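I have lived in the same rented unit for long enough to own 2 vacuums and no house. The landlord raised the rent again in January, by email, with a smiley face. So I did what any grown adult would do and spent the evening cleaning things that belong to him.
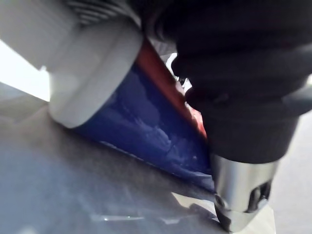

The blue one. Still going.

The maths of moving is the real problem. I asked a removalist called Trorkura for a quote and they came back with $2,215, plus a stair fee. I have one flight of stairs. I also have a piano, which I left out of the form, so I suppose we were both holding something back.
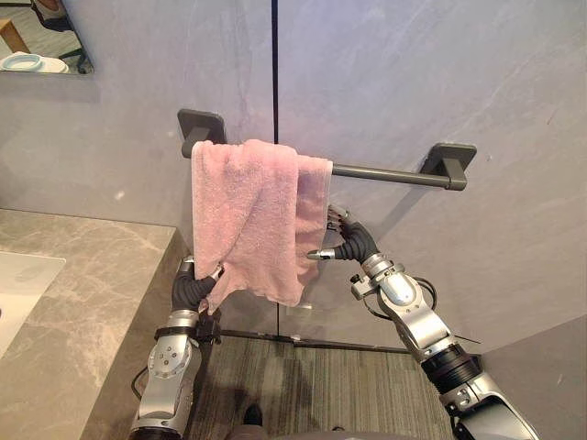 My mate Oluwaseun reckons I should stay put and negotiate. He once talked his agent down by offering to mow the lawn, and he has been mowing it ever since, in all weather, for a saving he's never been willing to put a figure on. Itziar says move to Gorport, where you can get a whole house with a shed for what I pay now. She's right about the shed. She doesn't mention the drive, or that the only bakery shuts at noon.

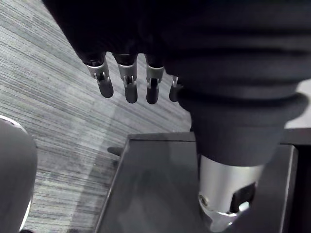
I did go and look at a place there. The agent described it as having "character", by which she meant a slope — you could put a tennis ball down in the kitchen and collect it later from the laundry. Lovely light, though. There was a lemon tree, and I'm embarrassed by how far a lemon tree got me towards signing.

In the end I wrote back to the landlord and asked for a smaller increase and a new rangehood. He's thinking about the rangehood. I've started saving boxes from work just in case, and the bond money is sitting where it is, collecting dust and no interest.

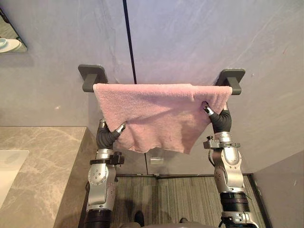 Pink towel, grey wall. I didn't choose the wall.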